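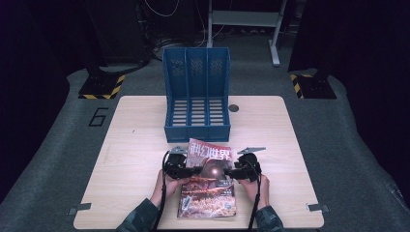

桌上的《科幻世界》，后面是三格的蓝色塑料杂志架

写作角 > 教程 > 出版之前 > 封底简介

打印本页 | 用电子邮件发送

怎样给自己的小说写封底简介

2022年8月6日

小说写完了，恭喜。现在请用一两百字说清楚它讲什么，并且让一个站在书店里、手上还提着菜的陌生人愿意把它翻开。

许多人在这一步卡住的时间比写第三章还长。我自己的第一本小说《Hnatiuk灯塔》，正文308页，简介前后改了19稿，最后用的那一稿和第二稿差四个字。下面的办法是从那段不太光彩的日子里整理出来的，适用于长篇小说，类型不限。短篇集请看文末那一小节。

开始之前需要准备

一份定稿，或者至少是结局不会再改的稿子。纸和笔。同类小说五六本，最好是你没读过的，只看封底。一位没读过你书稿的朋友，此人要有说“没看懂”的胆量。家人一般不合格。

第一步：合上书稿

把文件关掉，凭记忆写。开着书稿写简介，你会忍不住去翻第七章那段特别得意的描写，然后想办法把它塞进来。Luana Sampaio在她的写作班上让学员把电脑锁进柜子，钥匙由她保管到下课。我在家里没有柜子，就坐到厨房去写。

先写三行，每行一句：

主人公是谁，故事开始时过着什么样的日子。
出了什么事，使这种日子过不下去。
主人公要是失败了，会丢掉什么。

写得难看没有关系，这三行谁也不会看见。《Hnatiuk灯塔》当时的三行是这样的：

守灯塔的姑娘，十年没下过岛。
有一天对岸的灯先亮了，可对岸没有灯塔。
她不去查，岛上的船就会一条一条开错方向。

第三行写不出来的人不少。有人写了“她会失去自我”，那等于没写。失去自我在封底上看不见摸不着，请换成能丢的东西：房子、妹妹、名字、最后一班船。如果换来换去都换不出，问题恐怕在书稿里，简介帮不了你。很遗憾，我也帮不了。

第二步：决定在哪里闭嘴

简介一般只讲到全书的前四分之一，最多三分之一。悬疑小说还要再早一点。请在大纲上画一条线，线以后的事情一律不提，包括那个你觉得不提就可惜了的反转。

“一个惊人的反转正在等着她”也算提。读者看到这句话，会从第一页起盯着每个人的袖口，等反转真来了，他只会说一句“哦”。

童话改写类的小说要特别留神。读者已经知道原来的故事，所以简介里不必从头复述：谁住在塔里，谁吃了苹果，一句带过就行，把地方留给你改掉的那部分。我见过一份简介，前面十一行老老实实讲了一遍《睡美人》，最后一行写着“但这一次，一切都不同了”。哪里不同，大概要付钱才能知道。

第三步：数一数人名

封底上的人名以两个为限，三个已经拥挤。奇幻小说的作者读到这里通常会来信抗议，说自己有九位主角，九位都很重要。我相信。请把他们留在书里，他们在那里住得宽敞些。

配角可以用身份代替：“她的姐姐”“镇上唯一的医生”“一个自称认识她父亲的人”。最后这种写法还顺便带了点疑问，很划算。

地名也照此办理。看一下这个例子，出自我自己的第四稿，现在抄出来仍然有点脸红：

“当Skodetti王朝的第七代继承人在Moster高地唤醒沉睡的Semier之石，三族盟约随之崩裂……”

读到省略号，读者已经把书放回去了。改过以后：

“石头醒来的那天早上，正好轮到她喂羊。”

同一个故事，同一块石头。羊是后加的，书稿里原本没有，我后来回去补了两只。

第四步：写开头那句

开头一句应当有人、有事。天气可以省掉。“在一个遥远的王国”也可以省掉，除非那个王国马上就要着火。

以下几种开头请慎用：

“你有没有想过……”（读者在心里答“没有”，谈话结束。）
“在这个瞬息万变的时代……”
“爱情究竟是什么？”
“本书讲述了……”（他知道是本书，书就在他手里。）

问句也能用，全文限一个，放在末尾。问的事情要具体，答案不能一眼看穿。“她能找到回家的路吗？”这种问题，读者掂一掂书的厚度就有数了，能找到，只是要三百来页。

第五步：从初稿删到100字，再加回来

写出一稿完整的，长短随意。然后硬删到100字以内，标点也算。这一步会疼。先删形容词，再删“命运”“心灵”“旅程”“羁绊”，再删一切“与此同时”。还超，就删掉次要情节，整条拿走，别只剪一半，留半条线头在那里晃。

删完放一晚上。第二天再往回加，每次一句，加到一百五十至二百字为止。加回来的句子往往不是前一天删得最心疼的那几句，这件事我没有解释，只是每次都这样。

Ismael Marinho的做法比我狠：他把删掉的句子抄在卡片上，抽签决定哪一句回来。据他说效果不差。他的书我看过，简介里确实有一句像是抽签抽到的。

第六步：检查语气

简介的语气要和正文一致。正文是慢悠悠的家庭小说，封底却写得像消防演习，读者买回去会以为装订错了。反过来也一样，一本好笑的书，简介里至少要有一处好笑，让人知道这不是事故。

从正文里挑一页，念一遍，紧接着念简介。像两个人写的，就重写简介。像两个人写的而你更喜欢简介那位，那就比较麻烦了，请参阅本站《第二稿的修改》一文，并备好点心。

第七步：请人读，然后收走

把简介交给那位朋友，让他读一遍，收回来，聊两句别的，再请他讲讲这本书是关于什么的。

他讲的和你写的出入越大，越要听他的。不要插话，不要说“其实那里的意思是”。你没法站在每家书店里对每位顾客解释那里的意思。Karlijn Maes第一次替我做这件事，读完以后说：“有个女的，跟羊有关。”我当时很不高兴，晚上回去把灯塔挪到了第一句。

问题只问三个：主角是谁？出了什么事？你想不想往下看？第三个问题的答案多半是出于礼貌，可以只看他说话之前停了多久。

常见的毛病

自夸。“扣人心弦”“发人深省”“一部不可错过的杰作”，这些话得由别人来说。别人还没有说，就空着。

把作者简介混进来。你在哪里上的大学、养了几只猫，另有一栏可写。猫可以多写一点。

剧透反派。简介里写“她最信任的导师”，后面跟着一个破折号，全书悬念到此为止。

感叹号。一个也不用。实在想用，先写上，打印出来，贴在冰箱上看三天。

拿名著做比较。“《简·爱》遇上星际海盗”在投稿信里或许能用，印在封底上，读者会认真去比，比完对你没有好处。

短篇集怎么办

短篇集没有一条贯穿的主线，不要硬编。挑两三篇，每篇一句话，只给开头的情境：一个人收到自己明年写的信；一对姐妹合买了一口井。选的几篇彼此要有差别，全是井就不行。末尾用一句话交代它们共同的地方，或同一座城，或同一场雨，什么共同点都没有也可以照直说，读者比我们想的宽容。

篇数写不写随你。

附：一份改好的样子

《Hnatiuk灯塔》最后印在封底的文字如下，供对照各步骤，也供挑错：

“她守着岛上的灯，十年没有过海。七月的一个夜里，对岸先亮了起来，可那边从来没有灯塔。第一条船跟着那道光走了，第二条也是。岛上的人要她把灯烧得更旺些，她的姐姐却求她把灯熄掉，又不肯说为什么。天亮以前还会有一条船出港，船上有她认识的人。”

人名零个，羊零只。羊都在第六章，过得很好。

书印出来以后，Kolbrún Kjærgaard来信指出，“烧得更旺些”放在灯塔上不太准确。她是对的，再版时我打算改。如果有再版的话。

相关教程：《书名起不出来怎么办》《投稿信的第一段》《第二稿的修改》

打印本页 | 用电子邮件发送

联系我们 | © 2022 写作角，版权所有 | 返回顶部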